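Wed 1 July, hand gripper no. 5, upkeep after the folding work on the bed

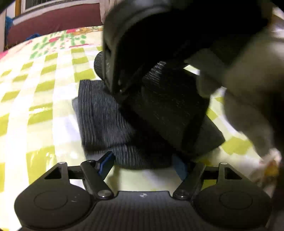
## Fingers

Took both blue fingers off and wiped the inside faces with a damp cloth. Lint packs in where the finger meets the linkage, worse with the thick gray ribbed cloth than with the thin stuff from Udell. Got it out with a toothbrush. Don't use the pick, it marks the blue.

Right finger had some play. Mount screw was loose, put it back with a drop of threadlocker. Left one was fine.

## Linkage

Silver pivot screws checked on both arms. Snug them until the arm drags, then back off a hair. The right arm was tighter than the left, so the fingers met off center. They meet in the middle now. One drop of light oil per pivot, wipe the rest off, or it ends up on the bedding.

## Open and close test

Ran 400 cycles on the bench with nothing in the fingers, then 64 on a folded cloth. No slips on the cloth. Slight click near full open at cycle 415, counting straight through, and I couldn't get it to do it again. Graziella Valentini thinks it's the left bracket touching the arm. I looked and found no rub mark. Leaving it.

## To do

- Order finger screws from Barbieri, last bag is nearly gone
- Put the Skarnar oil back in the drawer, not on the windowsill
- Copy the pivot setting onto the card for the Britance unit
- Listen for the click next time it's on the bench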